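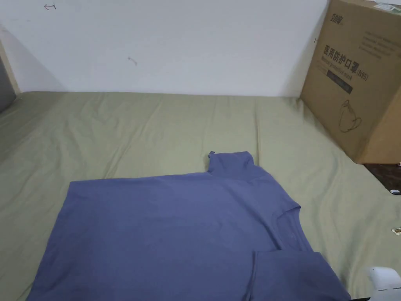 Figure 4.1 A blue cotton T-shirt, partly folded, on a green sheet.

Chapter 4
Cotton: From the Field to the Finished Cloth

Cotton is so common in our houses that we seldom think of it as a part of a plant. Yet every cotton thread begins as hair on a seed. The plant grows this hair for its own purpose, and people in several parts of the world learned, separately from each other, to pull it off, twist it and make cloth of it. In this chapter we follow the fiber on its way from the open boll to the cutting table. The dyeing of cloth is treated only shortly here, and the reader will find it again in Chapter 7.

After you have studied this chapter, you should be able to explain how a cotton fiber is built, to tell a knitted fabric from a woven one by hand and by eye, to name the main steps of spinning in their right order, and to calculate the weight of a piece of cloth from its area.

4.1 The fiber

A cotton fiber is a single cell. While the boll is still closed, the cell is round and full of liquid, like a very thin hose. When the boll opens, the liquid dries and the hose falls flat. At the same time it turns around itself, so that under the microscope a ripe fiber looks like a twisted ribbon. These twists are of great use to the spinner. They let the fibers hold on to each other, and a yarn can be made even from quite short ones.

The wall of the cell consists almost fully of cellulose. Cellulose takes up water easily, and for this reason cotton feels comfortable on the skin in warm weather, but dries slowly on the line. Cotton is also somewhat stronger when it is wet. With viscose, which is made of cellulose too, the opposite is true, and we will come back to this difference in section 4.5.

The length of the fiber is called the staple. Long staple gives smooth and fine yarn. Short staple gives a yarn with more ends standing out of it, and such a yarn feels more hairy and makes small balls on the surface sooner.

4.2 From the boll to the yarn

In the town of Prurkitz, where the examples in this book are mostly taken from, the raw cotton arrives already ginned. Ginning means that the seeds have been separated from the fiber. The Drudora mill buys it in pressed bales. One bale in our example has a mass of 220 kg, and the first worker at the line must open it and let it rest, so that the fiber can rise again after the pressing.

Then follow cleaning, carding, drawing and spinning. In carding, the fibers pass between surfaces set with fine wire and come out as a soft, thick rope, the sliver. In drawing, 2 or more slivers are put together and pulled longer, which makes the thick and thin places more equal. Only in the last step does the yarn receive its full twist. If the twist is too low, the yarn breaks. If it is too high, the yarn curls back on itself, and a shirt knitted of it may turn at the side seams after washing.

4.3 Knitted or woven?

A bed sheet and a T-shirt can both be made of pure cotton, and still they behave very differently. In a usual sheet the cloth is woven: one group of threads runs along the length, the other crosses it. Such cloth stretches little, except on the diagonal, and keeps sharp wrinkles. The cloth of a T-shirt is usually knitted in the construction named single jersey. Here the yarn forms rows of loops, and each loop can change its shape when the cloth is pulled.

Take a small piece of jersey and stretch it across its width. The cut edge will roll up. Now look at both faces with a magnifying glass. On one you will find small V shapes standing in columns, and on the other, half circles lying in rows.

4.4 The weight of cloth

The weight of cloth is given in grams per square meter. To find it, we weigh a piece of known area and divide the mass by the area. For example, the Bulteo workshop received a sample measuring 2 m by 1.5 m. Its mass was 565 g. The area is 3 square meters, and so the weight is 188 grams per square meter, a medium weight for jersey.

The sample must lie in the room long enough before weighing, as cotton takes moisture from the air. In the Poirier method, which we use in all exercises of this chapter, the relative humidity of the room is kept at about 60 percent.

Before going on to section 4.5, prepare two small pieces of cotton cloth, one knitted and one woven. You will need them for the first experiment.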